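ok so the card sorting thread, as promised to like three of you. typing on my lunch so bear with me

1/ background: we do the membership and door cards for Protthorpe. old system was one drawer. everything in the drawer. blank, live, dead, somebody's gym card from Skondura that got handed in by mistake. you wanted a card, you dug

2/ rule one, and I will die on this hill — sort by what happens to the card NEXT. not by who had it. not by date. next stop only

3/ so bins. small plastic ones, open top, different colors, side by side. no lids!! a lid is how stuff ends up sitting on top of the lid

4/ colors matter more than labels. we had labels on the old drawer dividers, they peeled, then someone stuck them back on wrong and we reissued dead cards for a whole morning. never again

5/ keep it to one row. soon as you stack bins the bottom one turns into a museum 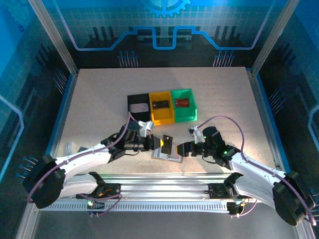
6/ and keep the card holder close. flat one, right by the bins. you want the shortest trip possible between holder and bin or people start making little piles "just for a sec" and the piles move in and get comfortable

7/ one card at a time. I know it's slower. I know. we tried fanning them like a poker hand and the thin ones stick together, two went in the wrong bin and we only found out when a guy couldnt get in the building

8/ chip cards: hold by the edges. thumb off the gold part. I don't have science for this, the cards I got yelled at about were all greasy is all I'm saying

9/ full clear out of the drawer was 312 cards. did it in 45 minutes with the bins. last year same job ate an afternoon and a chunk of the next morning

10/ stuff I bought and regret: the Verbeke accordion folder. looks great, cards slide down between the pockets and you have to turn it upside down and shake. 40 bucks. it's holding takeout menus now

11/ stuff I bought and don't regret: the Dunero bins. plain, cheap, wide enough to get your fingers in flat. if yours are too deep put a folded bit of cardboard in the bottom so your not fishing

12/ someone asked about a "not sure" bin. NO. the not sure bin is just the drawer again with better PR. if you're not sure, look it up right then, 2 minutes tops, then it goes in a real bin

13/ empty them the same day. all of them. dead cards get cut through the chip before they leave the table, and I mean through it, not next to it

14/ light colored table helps a ton btw. we used to do this on a dark desk and black cards just vanish. found one stuck to the bottom of a stapler

15/ things I still havent solved: cards with old lanyards attached. the clips catch on everything. right now they go in a heap by the window and I pretend the heap is fine

16/ next round is September when all the renewals hit. will report back if the system survives, or if I do

ok lunch over, got soup on the keyboard. ask me stuff, I'll answer tonight prob

45 shares · 40 comments

Top comments

the not sure bin callout hurt. I have had one going on two years

do you do color per type or color per next step? bc we do type and it's chaos

> next step!! see 2/. type is how you get a dozen bins

had the same accordion folder. same shaking. went in the trash

lanyard heap: hooks on the wall. cheap ones. clip end up

> ooh. ok trying that

Back to top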